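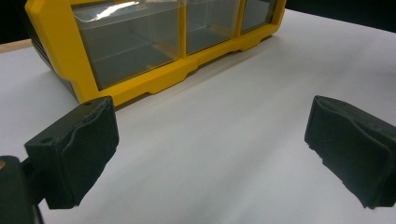 The Orkwood Open is an amateur stroke-play golf tournament held each May at Orkwood Golf Club, a public 18-hole course between the towns of Ayala and Restley. It is played over 36 holes on two consecutive days. Players mark their balls on the green with a small coin or disk, and many regular entrants keep markers, tees and pencils sorted at home in small organizers, such as a yellow plastic one with clear drawers set side by side. The club sells a plain marker in its shop but does not require its use.

History

The tournament began as a one-day event for members of the club, with a field of 39. It was opened to outside players after the course was extended from nine holes to 18, and the second round was added the following year. Early editions were played in late summer. The date was moved to May after several years in which dry weather left the fairways too hard for fair play. Prillura, a regional maker of golf bags, became the sponsor when the present two-day schedule was adopted, and its name appears on the trophy base.

Course

The front nine runs through open farmland on the Ayala side of the property. The back nine is tighter and has more trees, with a creek crossing the 12th, 13th and 16th holes. The 12th is a par 3 played over the creek to a shallow green. The 18th is a par 5 that bends left toward the clubhouse, and most players reach it in three shots. The greens are small by modern standards and slope mainly from back to front.

Format

All players complete the first round. The low 60 scores and ties advance to the second, in which groups go out in reverse order of score. A tie for first place is settled by a sudden-death playoff starting on the 18th hole and continuing, if needed, on the 10th. Ties for other places are shared. Carts are permitted only for players with a medical exemption, and caddies are allowed but uncommon.

Prizes

The winner receives the Orkwood Cup and shop credit of $800. The cup stays in the clubhouse, and the champion is given a small replica. A separate net prize is awarded using course handicaps. No cash is paid.

Attendance

Entry for spectators is free. The highest count for a single day is 1,154, recorded at a final round that ended in a four-hole playoff. Parking is on the practice field and in a lot on the Restley road.

This page was last updated January 8, 2022.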